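3.2 Layout of the shared coffee counter

The second site, the Gillwood office, has a single refreshment counter used by all staff on the floor. Lemaire and Bae (Clémence Lemaire and Hae-won Bae, both of the present study) visited the site in November and recorded how supplies were arranged and where people stood while preparing a drink. A total of 21 staff members agreed to be interviewed afterward.

The counter at Gillwood follows a pattern that was also found at the Boscombe site. The brewing machine holds the central position, and the supplies needed first are kept within arm's reach of it. At Gillwood, the coffee pods stand in a carousel directly to the left of the machine, with the stacked paper cups next to the carousel. Condiments and snacks are placed farther to the left, in a tiered wooden organizer and a shallow tray (Figure 4). A person making a drink therefore begins near the middle of the counter and moves left to finish it – a direction that several respondents described as natural once they had learned it.

Respondents were less satisfied with the open part of the counter in front of the supplies. This area has no assigned use, and small items tend to gather there during the day. Staff gave different accounts of who should clear it. Those who arrived early regarded it as a shared duty, while those who used the counter mainly after lunch assumed that the cleaning service would attend to it.

Figure 4. Refreshment counter at the Gillwood site, with single-serve coffee maker, pod carousel, paper cups and packet storage.
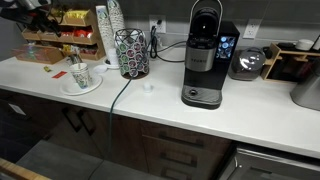
The question of responsibility was also raised at Boscombe, where a written notice had been posted above the sink. Respondents at that site knew of the notice but differed on what it required of them, and 2 of the interviews there dealt with little else. The wording of such notices is taken up in Section 4.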